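Lastudham Household Help > Kitchen > Dishes and Storage

Plastic basket for plates: stack them flat or lean them?
Posted by Quintanilla, July 29, 2022
328 views

I own a small, mismatched collection of plates: a pink one, a cream one, an orangey one, and a couple of white ones with colored rims, one of which has writing all the way round, as if dinner needed a caption. They live in a shallow white plastic basket with rounded corners, because the cupboard in this apartment was designed by someone who ate over the sink.

My problem is that I can't settle on a way to put them in. If I lay them flat they sit nicely, but the one I want is always at the bottom. If I lean one against another I can grab it, and then the whole arrangement slides the moment I pick up the basket.

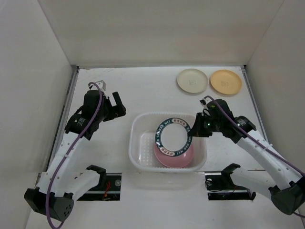 I have also been told by a relative that plates on plates will scratch, and that I'll be sorry. I've been sorry about plates before and it passes, but I'd like to do this right. Flat or leaning? And does it matter which goes on the bottom?

Molter
1318 posts

Flat, for anything that gets carried. Leaning only works if there's something to lean on at both ends, and a shallow basket with rounded corners gives you a sort of ramp. Plates love a ramp.

Put the widest on the bottom and work up. If two are the same size, the one you use least goes under. I'd keep the stack toward one end and leave the other end open so your fingers can get under a rim. If you stack in the dead center you end up tipping the basket to get anything out, and then you're back to the ramp.

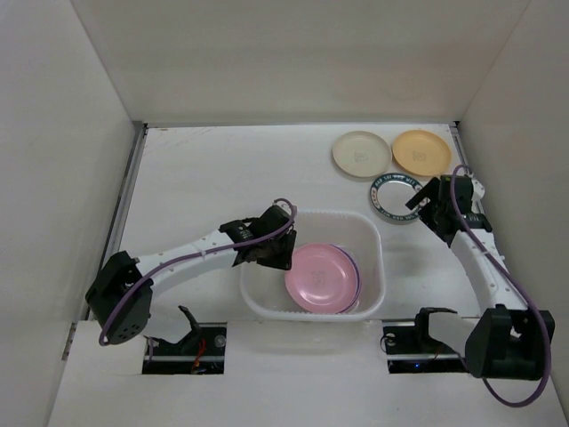 Pink on top, purple-blue rim underneath, left end of the bin free.

As for scratches, look at the underside. If the foot of the plate feels rough to your thumb, put a paper towel or a round of felt between that one and the next. If it's smooth, I wouldn't bother. Your relative may be thinking of the good china – mine usually is.

Flanis
26 posts

just get a rack. I had a basket like that and now it holds onions

Quintanilla

Flat it is, with paper towel under the rough one. I have nowhere to put a rack, Flanis, but I do have onions, so I'm keeping your answer in reserve.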